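Courses > Winter Weekends > FAQ

Questions we get asked - Fulholm winter weekends

Last updated January 27, 2018. Corina Gavrilă answers most of these by email anyway, so please read first and then write if yours isn't covered.

Do I need any experience?
No. If you can walk 8 miles with a pack on and not hate it, you're fine. Beginners welcome on everything except the Skurkgate crossing, see further down.

Where do we meet?
Top car park at Fulholm, by the gate. Not the lower one by the river, that floods. Nine sharp on the first morning. Sat navs send you up the farm track - ignore it, carry on past the chapel and take the second left.

What do I sleep in?
Tarp and bivvy bag, both lent by us. You bring a sleeping bag that's good to minus five and a mat. Foam mats are better than the blow-up sort round a fire. Hammocks fine if you already know how to hang one, we won't have time to teach it.

What clothes should I bring?
Wool or fleece layers, waterproof top and trousers, hat, two pairs of gloves, three pairs of socks. One pair of socks stays in a dry bag and is only for sleeping in. No jeans. People still bring jeans. 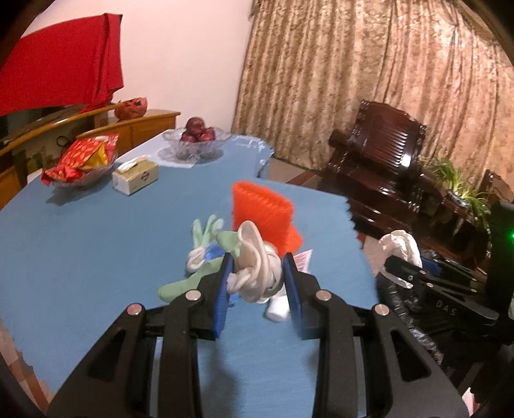 3 min read

Can I bring my own knife?
Yes, fixed blade, under four inches, in a proper sheath. It stays in your rucksack untill the safety talk is done. We have loan knives for anyone without. Don't buy one specially, try ours first.

Is food included?
Evening meal both nights and all breakfasts. Lunches are yours to bring. Vegetarian no problem, vegan no problem if we know a week ahead. Nut allergies - ring us, don't just put it on the form.

Is there a toilet?
A dug one, with a screen. Bring your own roll.

How cold does it get?
Cold. The December group had two hard frosts and then sleet. We camp at 470 metres so it's always worse than the forecast for the village.

What about the Skurkgate crossing?
Separate booking, led by Amber Clegg. Steep ground, map and compass the whole way, top out at 894 metres. You must have done one of our weekends or something similar elsewhere. Amber will ring you for a chat before we take any money.

Do you teach firelighting in the wet?
Yes, most of Saturday's group time ends up being that whether we plan it or not. Feather sticks, birch bark, splitting down to dry wood. Ferro rods supplied, matches allowed.

Can my teenager come?
14 and up with a parent or guardian on the same course. Under 18s pay half.

How do I pay?
£45 deposit holds the place, rest due two weeks before. Bank transfer or cheque. Can't take cards yet sorry.

What if you cancel?
Full refund or move to another date, your choice. We only cancel for high winds, trees and tents dont mix. If you cancel inside two weeks we keep the deposit unless we can fill the place.

Dogs?
No. Sorry.

Is there phone signal?
One bar at the gate, nothing in the wood. Instructors carry a radio and there's a landline at the farm for emergencies - number is in your joining letter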